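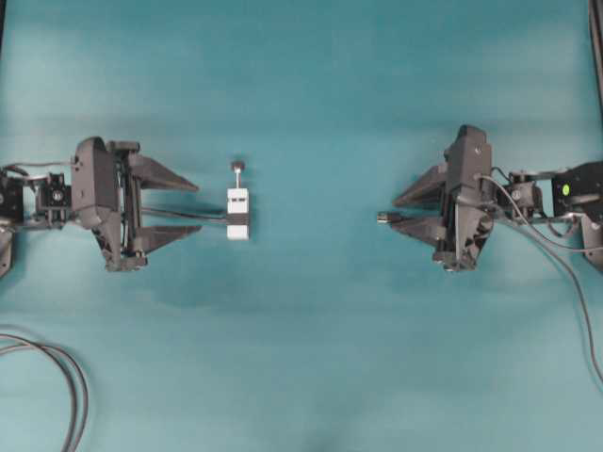

The Collado municipal council has begun distributing fingerlings and fish feed to households in its inland communities under a food supply program approved in May, Mayor Patricio Olmedo announced Monday.

The first release covers 340 households with registered backyard ponds. Each household receives tilapia fingerlings, a starter ration of floating feed and a printed feeding schedule. Stocking density is set by pond area, and ponds that failed the water test in the preliminary survey will be held for a later release.

"The municipality buys most of its fish from the coast, and the price inland goes up whenever the road closes," Olmedo said. "These ponds were dug years ago. Many of them have been sitting without stock."

Municipal agriculturist Heloísa Portela said applicants must keep a minimum water depth, screen the inlet and outlet pipes, and record feed use and fish deaths each week. Technicians will check dissolved oxygen and pH during scheduled visits. Households that do not submit records will not be eligible for the second feed ration.

Fingerlings are supplied by the Delberg hatchery, which holds the contract through the end of the growing season. Stock is moved in oxygenated bags before 7 a.m. to limit heat stress, and recipients are told to float the sealed bags in the pond before release so the temperatures can even out. 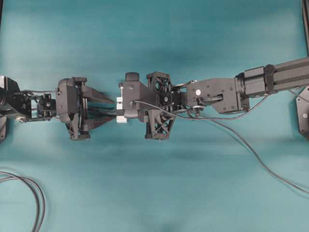
Two black grippers with a small white object between them, against a teal backdrop.

The program also funds two communal nursery ponds, one in Gotum and one in Beltport. Both will be run by the local fisherfolk associations under an agreement with the council. Portela said the nursery ponds are meant to lower transport losses, which reached 68 fish in the trial delivery to Gotum.

Rosimeire Coutinho, who heads the Gotum association, said members had finished clearing the site and were waiting for the pond liner. She asked the council to confirm who will pay for replacement pumps after the first year. The agreement covers installation and initial repairs only.

Olmedo said pump costs would be taken up in the next budget hearing.

Households not included in the first release may apply at the municipal agriculture office. Applicants need proof of residence and a sketch of the pond showing its length, width and water source. Pond inspections in Beltport will start after the Gotum deliveries are complete.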